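Griet Peeters
Bit of a long one on looking after wood at home, tables and floors mostly. I've had both oiled and lacquered and I get asked which is less bother.

Griet Peeters
Short version: lacquer is less work until it gets damaged. Oil is more work all the time but you can mend it yourself.

Griet Peeters
Honey-coloured planks get most of the questions. They look much the same whichever finish is on them, so check before you buy anything.
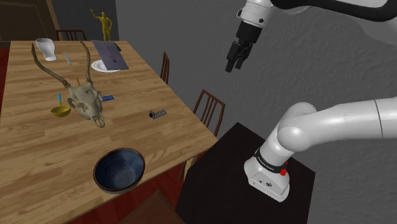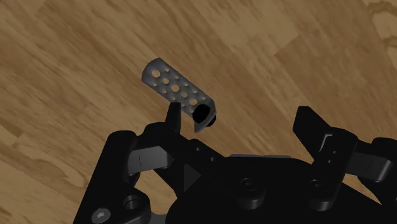
Mieke Schouten
Can you put oil over old lacquer if you rough it up a bit first? I've a floor in the back bedroom that's gone dull and I don't fancy sanding the lot.

Griet Peeters
Mieke, no. The oil has to get into the wood and the lacquer stops it. It will sit on top and stay sticky. You'd have to go back to bare wood, or put another coat of lacquer on.

Griet Peeters
How to tell what you've got: put a drop of water somewhere out of sight and leave it ten minutes. If the wood underneath goes darker, it's oil that wants topping up, or bare. If the drop just sits there it's lacquer or a freshly oiled surface, and that test won't tell you which.

Griet Peeters
For that, scratch a hidden bit with a fingernail or a coin. Lacquer tends to come up as a white line or a little flake. Oil just marks.

Griet Peeters
Cost. I paid 82 for the last tin of Sadel hard wax oil. It did the hall twice over and there's a bit left for the table. Londden sell a smaller tin but it works out dearer.

Griet Peeters
Coats: two thin ones. I did three on the table once and the third never hardened properly. Took it off with a rag and white spirit, which was a whole evening.

Griet Peeters
Lay the used rags out flat outside to dry, or soak them in water. Don't bunch them up in the bin. Oily rags can heat up and catch fire. It says so on the tin and people still don't read it.

Griet Peeters
Sanding. I hired the machine from Van Hecke and began at 40 grit, then 60, then 90 because that's what they had. Would have gone 100 or 120 to finish. Go along the boards. I went across near the door and it shows every morning when the sun comes in.

Griet Peeters
Edges took longer than the middle. Allow a day for edges alone if you've got radiator pipes.

Griet Peeters
Cleaning afterwards: a mop that's been wrung out hard, and the soap meant for oiled wood. Washing-up liquid strips it. Vinegar dulls it. I don't use steam on either finish.

Griet Peeters
Rings on an oiled table: fine sandpaper with the grain, just the mark, then a dab of oil, wipe off after 15 minutes. The patch looks darker for a week or so. Leave it alone.

Griet Peeters
Gaps between boards open up in February when the heating's been on for months. Mine close again by June. I filled them one winter and the filler got squeezed out in strips by summer. Don't bother unless there's a draught.

Griet Peeters
Wim Goossens has asked about wax on its own. Fine for a chest of drawers. Too slippery on a floor for me and it holds the dirt.

Griet Peeters
Will add the stairs when I've done them. Four treads sanded so far.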